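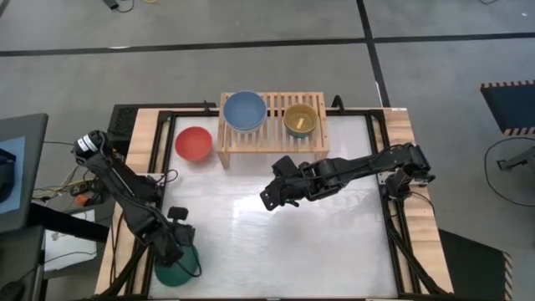

Laltent Slatted Shelf Rack and Mixed-Color Bowls: Review

Posted October 8, 2025

I bought the rack from Pratberg in April for $40 and have used it most days. It is a low shelf in pale natural wood, with parallel slats across the top and short legs. It came assembled.

What it holds

The top takes two bowls side by side. I keep the big blue one on the left and the smaller yellow-olive one on the right. The red and dark green bowls stay down on the white surface. Two large bowls would be a tight fit.

Stability

The legs are short, so the rack doesn't tip when I lift a bowl off one end. It can stand over a low rail or ledge if the legs clear it on both sides. Measure first. Small items can drop between the slats, so I put them in a bowl.

The bowls

These are sold separately. The blue has a muted slate interior with a slightly lighter rim. The yellow-olive one is mustard inside with a teal tint on the outer edge, and it looks better than it did on the Pratberg site. The red is bright. The colors are easy to tell apart from across the room.

Cleaning

I wipe the wood with a damp cloth. The gaps between slats need a narrow brush.

Complaints

Delivery to Clostthorpe took 2 weeks. The rack comes in one size only, and I would have paid more for a longer one.

Rating: 4 out of 5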